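# How Does a Tree Turn Into a Table?

Put your hand flat on the nearest wooden thing you can find. It might be a desk, a door, a chair leg, a ruler or the handle of a spoon. Go ahead, I'll wait!

What you have your hand on used to be part of a living tree. It stood outside in the rain and the wind, and there were probably beetles walking up and down it, and birds fussing about in the top. Now it's indoors with you, and the way it got there is a long story, so get comfortable.

## A tree is a very slow drinker

Trees need water just like you do, except they drink through their feet. The roots soak up water from the soil, and the water climbs up through the trunk inside tiny tubes, much too thin to see without a magnifying glass (and in some trees you'd want a microscope). Up and up it goes, all the way to the leaves. The leaves mix that water with air and sunshine to make sugar, and the sugar is the tree's food.

So if you could shrink down very small and look inside a piece of wood, you would see something like a huge bundle of drinking straws, all packed side by side and mostly pointing the same way. That's the secret of wood, really. It's strong because the straws have tough walls and are stuck tightly together, and it's light because so many of them are hollow.

When people talk about the **grain** of wood, they mean the direction those straws are running. You can often see it as thin lines or streaks. 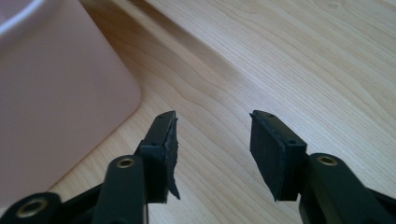
*A light-colored wooden tabletop.*

## Rings, and how to read them

Every year, just under its bark, a tree grows a new layer of wood. It's a bit like pulling on another sweater over the sweater you already have on, and never taking any of them off. In places with a warm season and a cold season, the wood that grows in spring is usually paler and softer, and the wood that grows later in the summer is darker and harder. One pale part and one dark part together make one ring, and one ring is one year.

If a tree has 42 rings near the bottom of its trunk, then it grew there for close to 42 years. The first ring, right in the middle, is from when the tree was a skinny little thing you could have bent with one finger.

Rings can tell you more than a birthday can. A fat ring often means a good year with plenty of rain. A thin ring may mean a dry one, or a year when caterpillars ate the leaves, or when a bigger neighbor was hogging the sunshine. Scientists who read rings can find out about the weather from long before anybody was writing it down. There are bristlecone pines in the mountains of California with more than 4,000 rings, and they're still growing.

You don't have to cut a tree down to look at its rings, by the way. Scientists use a hollow drill that takes out a piece as thin as a pencil.

## Off to the sawmill

There is a small sawmill at Grerncombe, beside the river, and the man who runs the big saw there is called Patricio Goicoechea. He let me stand well back behind the yellow line, with ear protectors on that were far too large for me, and watch a log go through.

The first thing you notice is the smell. Fresh pine smells sharp and clean, and oak smells a little like vinegar. Patricio told me he can sort most logs with his eyes closed, and then he did it, four times in a row, looking extremely pleased with himself.

The bark comes off first. Then the log goes past the saw again and again, and each time a board falls away from the side. The boards look finished at this point, but they are much too wet to use. Remember all those drinking straws? They're still full. A fresh board can be so heavy with water that two grown-ups puff and grumble when they carry it.

So the boards are stacked up outside with little sticks between them, to let the air go through, and there they sit. Thick boards can wait for a year or more. If the mill is in a hurry, the boards go into a warm room called a **kiln**, and that takes weeks. As the wood dries it shrinks a bit, and if it dries too fast it can split or curl up at the ends like an old sandwich.

## Making it smooth

A board from the saw is rough and hairy, and it will give you splinters. Before it can be a table somebody has to smooth it. First comes a **plane**, a tool with a sharp blade that shaves off long curls of wood. (They're lovely, those curls. I brought a pocketful home.) After that comes sandpaper, starting with the scratchy kind and ending with a kind so fine that it feels almost like cloth.

Most tabletops are wider than a single board, so several boards or strips are glued together along their edges and squeezed in clamps until the glue sets. Last of all, many tables get a coat of oil, wax or varnish to help keep spills from soaking in.

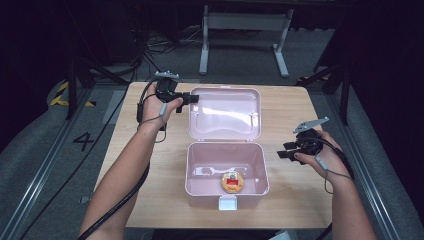 Even after all that, the wood hasn't quite finished moving. It isn't alive anymore, but it still takes in a little dampness from the air on muggy days and lets it go again on dry ones, and every time it does, it swells or shrinks by a tiny amount. Have you got a door at home that sticks in the summer and opens easily in the winter? Now you know what it's up to. People who make furniture leave small spaces for the wood to stretch into, usually hidden underneath where you'd never look.

## Hard woods and soft woods

You might think a **hardwood** is any wood that's hard. I did too, for years and years! The word tells you which kind of tree it came from. Hardwoods come from trees such as oak, maple and birch, with broad, flat leaves. Softwoods come mostly from trees with needles and cones, such as pine and spruce. Most hardwoods are harder than most softwoods, but balsa, the wood in toy gliders, is a hardwood, and you can dent it with your thumbnail.

## Something to try

Ask a grown-up to help you find a tree stump in a park or a yard. Bring a soft brush, a sheet of paper and a crayon with its wrapper peeled off.

1. Brush the dirt off the top of the stump.
2. Lay the paper over the middle and hold it still.
3. Rub the side of the crayon gently across the paper until the rings show up.
4. Start in the center and count outward.

When you get to the ring for the year the tree was as old as you are now, put a dot on it. Then put another dot where it was as old as your teacher (ask politely first). My neighbor Rocío Contreras did this with her class in May, and they lost count at 27 and had to begin all over again, so don't worry if it takes you a few goes. Marking every tenth ring helps a lot.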